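Wikley House Guides > Shared rooms > Lounge

How to lay out and reset the long table in the lounge

This guide is for any person who uses the long gray table in the Wikley lounge and wants to leave it in good order. It is also for the person who does the evening round. The full reset takes a few minutes if the table was used normally, and longer if somebody had cake.

I wrote the first version in August, after several requests for one page where all the steps are together. Before that the steps were on a paper in the kitchen, and some of them did not agree with each other.

What you need

A soft cloth, slightly damp
A second soft cloth, dry
The spray bottle with Minus cleaner (second shelf, kitchen)
A small tray for carrying cups
The box of Stikeso pads, only if a placemat is sliding

Do not bring the big bucket. It is for the floor, and the water in it is usually too much for this kind of work.

Step 1. Look at the table before you touch it

Stand at the long side and look at everything once. You want to know which things belong to the table, which things belong to the kitchen, and which things belong to a person who is coming back. A drink with a coaster near it and an open book very often means that the person is coming back. In this case leave that part of the table alone and begin at the other end.

The things that belong to the table are the placemats, the reading material and the coasters. Cups belong to the kitchen. Water bottles belong to whoever brought them, except the ones we put out for meetings. 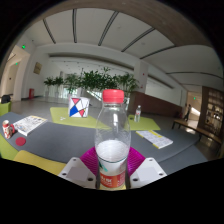 Can I move a drink that has been standing there for a long time?
Wait until the evening round. If the drink is still there then, take it to the kitchen. An open cup is emptied and washed, and a closed bottle goes on the shelf next to the door, where its owner can find it the next morning.

Step 2. Clear the drinks first

Always take the drinks away before you lift paper. I have seen it done in the other order and it costs a magazine almost every time.

Check that each bottle cap is closed. Turn it gently to the right until it stops. Then hold the bottle low on its body and lift it straight up. Thin plastic bottles give way if you press them in the middle, and if the cap is a little open the water comes out over your hand. Put the bottle standing on the tray, never lying.

For mugs, use the handle and keep the other hand under the mug if it is more than half full. Do not put one mug inside another. The handles get caught and the rim can chip.

Large bottles of 1,000 ml go on the tray alone. Two of them make the tray difficult to balance, especially at the door, which opens toward you.

Step 3. Take care of the reading material

Close the books and booklets, but first look if there is a marker inside or if a corner is folded. If a person marked a page, leave the mark. It is not our work to decide that they have finished.

Booklets with soft covers should lie flat. If one has curled, turn it over so that the curl goes down and place a heavier book on it for the night. Newspapers are folded back along their old folds. Do not make new ones.

Anything older than the current season goes into the basket in the hallway. The basket is emptied by the house office, so please take what you want to keep before that.

If a page is wet, do not close the book. Put a dry paper napkin on each side of the wet page and leave the book open on the window shelf. It will not look perfect afterwards, but it can be read.

Step 4. Lift the placemats and clean under them

Most of the crumbs are under the placemats and not on top of them. Lift each one by two opposite corners so it makes a small valley, carry it to the bin, and let the crumbs fall. Then wipe both sides with the damp cloth.

Our placemats are from Fortin and they can be wiped, but they do not like the dishwasher. Two of the old ones were put in by mistake and came out in the form of a wave. We still have them, under the plants on the balcony.

Now the table itself. Spray the Minus cleaner on the cloth and not on the table. Two presses are enough for the whole length. Wipe in long straight movements from one end to the other, following the curve, and collect the crumbs at the end with your hand or with the edge of the dry cloth. Go slowly over any seam or joint, where sugar likes to stay. Then dry immediately with the second cloth. On gray you do not notice the streaks when you are working, you notice them the next day from the sofa side when the light comes in low.

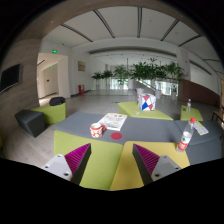 This page was last changed on 3rd June.

Step 5. Put back the coasters

A coaster should be where the hand will look for it. For a right-handed person this is on the right, a little in front of the placemat or the open page. As we cannot know who will sit there, put it near the front edge but not on the edge. The width of one hand from the edge is good. If it is too near, a sleeve takes it to the floor. If it is too far, people do not bother to reach and they put the cup directly on the table.

The coasters should be wiped on both sides. A coaster with a sticky bottom comes up together with the cup, and then it falls at the worst moment.

Please do not stack all the coasters in the middle. It looks tidy, but then they stay in the stack. We tried it for a full winter and I was cleaning rings every evening.

Step 6. Place the mats again

Put one mat at each sitting place, with its long side parallel to the edge of the table. On a curved table this is not completely possible. Choose the middle of the mat, make this point follow the edge, and let the corners be a little farther away on both sides. From a sitting position it looks straight.

Leave 300 mm between two neighboring mats. You do not need a ruler for it. The spray bottle lying down has almost this length, and after a few times you will see it with the eye only.

If a mat slides when you push it with one finger, put a Stikeso pad under two opposite corners. Four pads are too many and make the mat hard to lift for the cleaning. Change the pads when they become gray and smooth. If glue stays on the table after you remove a pad, rub it with a dry finger first and it will roll into small balls. Try this before you use any liquid.

Decorative boxes and other small objects can stand on a mat during the day, but at a meal they should go to the shelf. A person who is served soup needs the full mat.

Step 7. The seats

The colored seats are light and they travel. In the evening you can find them by the plants, by the window, once even in the elevator. Bring them back to the table and push them close to it, leaving enough space for a person to sit down without pulling first.

Do not try to make a pattern with green and yellow. Some people asked for this, and others asked for the opposite, and in the end we agreed that the color order is free.

Brush the seats with a dry hand before you use any cloth. Crumbs that become damp go into the fabric. For a fresh spot of coffee or tea, press a dry napkin on it and hold it there. Do not rub. Then press with a damp cloth, then with a dry one again. Old spots should be written in the notebook at reception with the color of the seat and the place of the spot, and the house will take it from there.

If a seat cushion has a cover with a zipper, please do not remove the cover yourself. They are very tight to put back and the zipper is the weak point.

Step 8. Last look

Sit down at one place, as a guest would. Reach for the coaster. Put both elbows on the table and feel if it is sticky. Look along the surface toward the light. If all is fine, take the tray and the cloths back to the kitchen. The cloths hang on the rail, open and not folded, otherwise they smell by the next day.

When you have less time

Sometimes there is a meeting directly after another meeting and the full reset is not possible. Then do only this: take the drinks away, close the caps, wipe the places where people were sitting, put the coasters back. Leave the reading material in one flat pile at the far end. The rest can wait for the evening.

Common problems

White rings on the table. Usually they come from hot cups. Wipe with the damp cloth and let it dry for one hour before you decide that it is permanent. Many of them go away.

A placemat smells of food. Wash it by hand in the sink with a drop of dish soap, rinse well, and dry it flat. Hanging it by a corner pulls it out of form.

Ink from a newspaper on the table. A little Minus on the cloth, and small circles. Please test first at the end near the wall. Change to a clean part of the cloth often, or you will spread the ink.

The table has moved. Do not push it alone. It is heavier than it looks and the floor scratches. Call reception on extension 142 and they will send a second person.

We have no clean mugs. The reserve is in the low cupboard to the left of the sink, behind the trays. There are 8 of them and they should be returned to the same place after washing.

Changes in this version

Added the part about wet pages in step 3.
Step 6: corrected the distance between mats, which was too small when people had laptops with them.
Removed the instructions for the old round table. That one is now in the upstairs room and has its own page.

See also: Cleaning the coffee corner. Watering the lounge plants. Booking the lounge for a group.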